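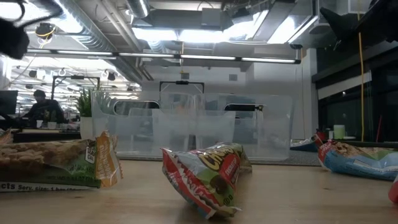 Snack Bins: Sorting the Bars Without Losing a Whole Evening

Home Kitchen Pantry Laundry Workshop Letters

Reading time: 4 minutes

Print this page | E-mail this page

Quick one this month. Granola bars. Everybody buys the big mixed box, everybody ends up with a cupboard full of half-empty cartons and one flavor no one will eat.

Dump them all on the table first. All of them. Include the ones in the car, the gym bag, the coat you last wore in February. You can't sort what's still in the closet.

Then get the cardboard out of the house. Cartons lie to you – the box looks full, you don't buy more, and there's one bar rattling in the bottom. Before you flatten it, tear off the panel with the date and tuck it in the bin behind the bars. Most wrappers have a date too but it's tiny and usually hiding in the crimp.

Bins. Clear or frosted plastic, with a handle hole in the front if you can get it. The handle matters more than the size. High shelf, one finger in the hole, pull. Frosted is fine, you still see when it's getting low and it hides the scuffs. I use two next to each other, one for the everyday bars and one for the stuff with chocolate or caramel that turns to glue in July and has to move to the bottom shelf.

Measure the shelf before buying. Inside depth, not the outside of the cabinet. Mine is 300 mm and I bought bins for a deeper one, so now the door stays open an inch and I walk into it. Write it on your hand if you have to. If you're ordering from the Weldu catalog the sizes are all metric and the lid is not counted in the height, watch that.

Sort by color, not by brand. Kids who can't read yet can match a green wrapper to a green sticker. Adults who haven't had coffee, same. Green with green, blue with blue, and so on. If two flavors come in almost the same color put them in different bins, otherwise you get a peanut one where you didn't want a peanut one.

Allergies – this goes before everything else really. Nut bars get their own bin with a lid, own shelf, label on the front AND the top. Don't go by the picture on the wrapper, oats look like oats whatever's in them. Read the small print every time you restock, recipes change and the front of the pack stays the same.

If you keep kosher, check each single wrapper too. A D by the symbol means dairy, so those stay away from the lunch with the turkey sandwich.

Stand them up on end, like files. Crimped end up. You can flick through with a thumb and the bars at the bottom don't get squashed by the bars on top. Works best when the bin is nearly full. Half full they all fall over like dominos, so stick an empty mug in the gap untill the next shop.

New ones in at the back. Old ones at the front. Yes every time.

Big bars and small bars don't share. The small ones slide under and you find them next year. Shoebox lid cut down makes a good enough divider, tape it at the bottom only.

Calories, if you're counting: the number on the front is often for one bar, but some packs hold two. Look for the serving size before you write anything down.

Labels. Masking tape and a marker. I had a label maker, a Testar, and spent more time hunting for the tape cartridges than labeling. Masking tape peels off clean when the flavor changes. Don't leave it on over a summer though, then it doesn't.

Washing the bins: warm water, dish soap, not the dishwasher unless it says so on the base. Mine warped on the hot cycle. Dry them properly before anything goes back in. Crumbs in the corners come out with an old toothbrush, and do the handle hole while your at it, that's where the sticky is.

From the letters: Musa Ogundipe keeps 6 bars in a zip bag by the front door and refills it when he takes the trash out. Good idea, stealing it. Didier Marchal freezes the chewy kind for hiking and says they thaw in the pocket before lunch. Haven't tried it. Not sure about the chocolate.

Torn wrappers – eat now or throw out. Don't tape them shut. They go stale and then someone gets a bad one and won't touch that flavor again.

Next month: the drawer with the foil and plastic wrap in it. Send me yours if it's worse than mine.

Back to Pantry | Print this page | E-mail this page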